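Contents Previous Next Glossary Index Print

Chapter 6
Getting It There in One Piece

By Trevor Lavoie
May 21, 2026

My first job after college was in the returns room at Perron, a firm that sold glass lampshades by post. All day long people sent us back bits of lampshade. Some were in the box they'd left us in, some were in carrier bags, and one arrived in a biscuit tin with a very polite letter taped to the lid. I learned more about packaging in that room than I did from any lecture (sorry, Gaétan, if you're reading), and a good deal of this chapter comes straight out of it.

Chapter 5 was all about the outside of the pack: board grades, flutes, how to read the stamp on the base of a carton. Now we go inside. I want you to stop thinking of a box as a container for a minute and think of it as a very short car crash, waiting to happen. The box hits the floor and stops. The lampshade hasn't heard the news yet and keeps going. Everything in this chapter is about what happens in the gap between those two moments, and what you put there.

We use three words a lot, and students muddle them every year, so let's get them straight now. Cushioning slows the product down gently when the box stops suddenly. Blocking keeps the product from shifting in the first place. Void fill takes up leftover room, usually above or around things that are already protected. One material can do more than one of these jobs, and a cheap one can do a job badly enough that you'd have been better off with a smaller box! Bubble wrap is the one everybody knows. Wound round a mug it's a cushion. Stood upright along a side it works as a lining, and then you have to ask whether the other sides are getting the same treatment. 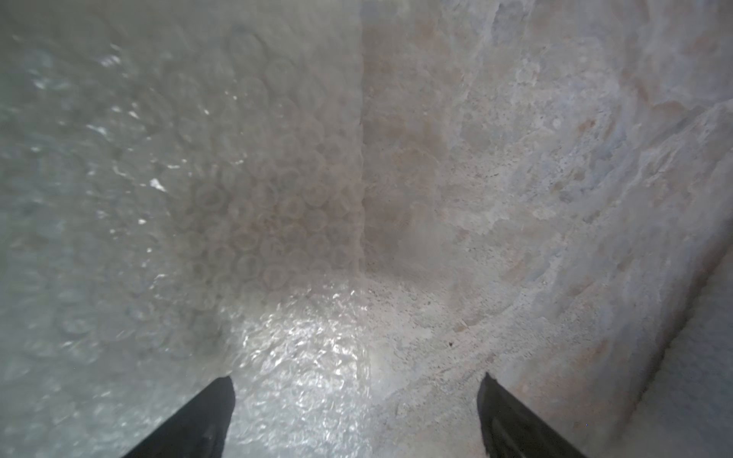 Department of Packaging and Print, Level 2 Course Team

Linings bring me to the Vedance jar, which we'll follow right through to the end of the chapter. Vedance make a face cream in a heavy glass jar, and they came to our department with breakages they couldn't explain. The cartons were fine. The drop tests were fine too. Gaétan Gill, who taught this course before me and still marks half of it, asked to see the packing bench in December, when the orders pile up and the temporary staff come in. He stood there with a cup of tea for an entire morning. You'll find his notes in section 6.4, tea stains left out.

I won't spoil it, but keep the season in mind as you read, and keep asking yourself who is doing the packing and how long they've been given to do it. A design that needs 44 seconds of careful folding is a lovely thing in the studio. On a bench with 20 seconds to spare it's a different design altogether, and you're the one who has to answer for it.

Before you start you'll want to be happy with mass, speed and the idea of a force acting over a distance. If that last one makes you go a bit cold, go back to the worked sums at the end of Chapter 3 and do them again with a pencil. We'll be using the same sums here with foam and paper in them.

You'll also need a few things for the practical: a shallow carton, a raw egg, a tape measure, some newspaper and a cushion sample from the Lundine swatch pack (the blue folder, bottom shelf). Put a bin bag down first.

6.1 What a drop does

Take a box off a table and let go. For a short while nothing inside it is in any danger at all, which always surprises people. The trouble starts at the floor. The stop is over very quickly, and the shorter the distance the product has to slow down in, the bigger the force it feels. Double that distance, with a cushion that pushes back evenly all the way, and you halve the force.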